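How to Plan a Day at an Indoor Family Attraction Without Overpaying

Every indoor play center calls itself the biggest, the best or the only one of its kind. I have taken kids to a lot of them, and I no longer read that part of the page. What follows is how I plan a visit now, using Stammont, the place we go most, for the prices.

Step 1. Find the real price.
The number on the home page is the cheapest ticket they sell. At Stammont that gets you the walk-through exhibits and nothing else. The climbing area is extra, so is mini golf, and grip socks are 3 dollars a pair if you forgot yours. Open the booking page, put in your whole family, and go all the way to the last screen before you pay. Our total for one July visit was 66 dollars, which did not look much like the ad.

Step 2. Be suspicious of the combo pass.
A combo pass saves money if you use every part of it. Write down what your kids will do, going by the last place you took them. Mine skip mini golf after two holes. Priced one by one, the things they like came out cheaper than the pass.
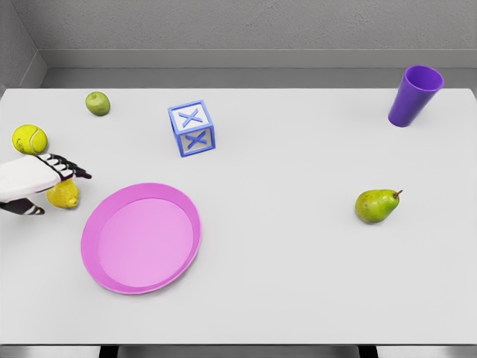

Lieselotte Ruppert wrote in to disagree: the combo made sense for her family because it allowed re-entry, and they went home for lunch and came back at four. Fair enough. Check whether the single tickets allow re-entry where you are going, and get the answer from the front desk, as the website may be out of date.

Step 3. Pick your hour.
Get there at opening or after 3 in the afternoon. Late morning belongs to birthday parties and camp groups. "Never crowded" on a website means very little. Stammont's climbing area has a posted limit of 436 people, and I would not want to be in there with half that many.

Step 4. Check the age and height rules.
Toddler zones often have a top age, and somebody does enforce it. If you have a four-year-old and a nine-year-old, you may need an adult in each area — and most places charge for adults.
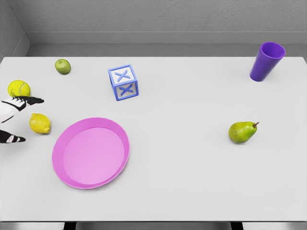 Is the annual membership worth it?
Only if you will go often enough to cover the cost with the tickets you would have bought anyway. Divide the membership price by your real total from Step 1, and round up. If that number of visits sounds like a lot, it is. Read the blackout dates too.

Step 5. Eat first.
Outside food is usually banned, and the snack bar knows it. Feed everyone in the parking lot and bring water bottles, which most places let through. Skip the refillable souvenir cup unless you plan to be there all day.

Step 6. Save your receipt until you get home. If an attraction was closed, ask for a credit at the desk before you leave — emails about it tend to go unanswered.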